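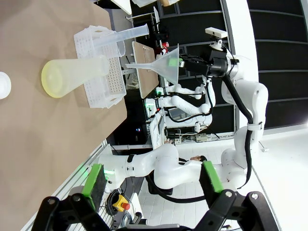

Funnel held sideways by the far arm. Flask and cylinder lying over by the rack.

Home Notes Bench Arms Archive About

Search this site Go

Last updated in May

Stop buying grippers by the spec sheet

Quick one, I have a bench to get back to. But three people have asked me this month which gripper they should buy for labware and my answer keeps annoying them, so I'll write it down once and send the link.

My answer: the pads. Buy the pads. Whatever they're bolted to matters a lot less than the brochure wants you to think.

We've been running two sets of two-finger grippers on the same arms. The Setalside, and the Clilier. On paper the Clilier wins everything. More force, wider opening, nicer software. Costs more too, obviously. Heriberto Taipe did the comparison with me, 100 picks each, same plastic flask, same rack, same person on the controls. Setalside got 85. Clilier got fewer and I'm not going to print the number because we had the wrong pads on for part of it and that's exactly my point.

Swapped the pads. Gap gone. Same motors, same firmware, same tired operator.

Plastic labware is horrible stuff to hold. It's light, it rolls, it gives when you squeeze. A conical flask lying on its side offers you a slope whichever way you come in. Hard fingers touch it in one spot and it just turns away from you. More force makes this worse! You are paying extra to push the thing across the table faster. Soft pads let the contact spread out a bit and then you hardly need any force at all. We ended up running the Clilier at 10 percent. Ten. Think about what the rest of that motor cost.

Funnels are their own problem. Wide mouth, long stem, and the weight is never where your hand is. Grab it sideways and it wants to twist. Augustina Ansah disagrees with me here, she says a stronger grip does help with funnels, and fine, I've seen her do it, she's better at it than me. She also picks closer to the middle than I do. So is it the force or is it Augustina. I'd like to see somebody test that properly.

Then the cameras, becuase people always ask about cameras second. A wrist camera is worth having, yes. Get one per arm if you can. But check the view with the fingers fully open before you order 5 of anything. Our first mount, from Betancur, was a lovely bit of metal and put half the picture behind a finger. Resolution doesn't help if you're looking at your own bracket.

And another thing about wrist views. They roll. Turn the wrist to come at something from the side and your table is now a wall. New operators hate it. Give them a week, they stop noticing.
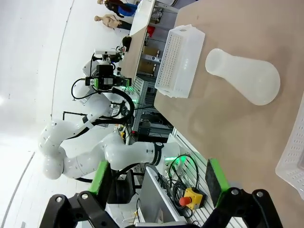
Wrist turned over, table up the right-hand side, flask next to the perforated crate. Foam-faced pad on the right finger.

Controllers. I like the Kuko, Heriberto can't stand it. Too much lag for him, I don't feel it. Neither of us has measured, so ignore us both until one of us does. What I would say is try it with your own hands on a slow Sunday and not at a demo booth where a sales guy has put a nice square block in front of you. Bring a flask. Bring a graduated cylinder, the clear kind, and lay it across something so it can roll off. Watch his face.

So the money. If you've got a budget for one fancy gripper, get two plain ones and spend the leftovers on pads, foam, spare screws. Try thick, try thin, try foam on one side only. We're still changing ours and teh notes are a mess but I'll put them up when the cylinder runs are finished.

Someone will write in about suction. I know about suction. Try it on a funnel and then write in.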